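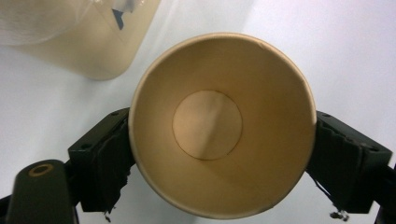

Paper cup, looking straight down past the rim.

4.2 Fitting the Iltley clip-on lens to your phone

Welcome back! If you've charged the ring light (section 4.1), you're ready for the part most people bought the kit for. Take your time with it, and work over a table or a towel, because the lens is small and loves to roll.

1. Take off your phone case. Even a thin one can tilt the clip enough to blur one side of your pictures.

2. Wipe the phone's own camera glass with the gray cloth, then wipe the back of the Iltley lens too.

3. Open the clip and slide it over the top of the phone until the lens sits over the main camera. On phones with 3 cameras, the main one is usually marked in the phone's own manual.

4. Open the Niltari app, tap Lens, and choose Close-up. Nudge the clip until the dark corners on the screen are gone — a tiny push is plenty.

5. Hold the phone 20 mm from your subject and rock gently back and forth until the picture snaps into focus.

Note: Your phone may try to be helpful and switch cameras when you get close. Turn on Stay on Main in the app and it will behave.

Note: Phones heavier than 200 g do better on the Grumberg stand, which opens to 165 mm and saves your wrists on a long afternoon.

Caution: Never point the lens at the sun, and don't leave the clip on overnight. The pads can mark a soft finish.

Lens settings are covered in 4.3, written by Efren Yap.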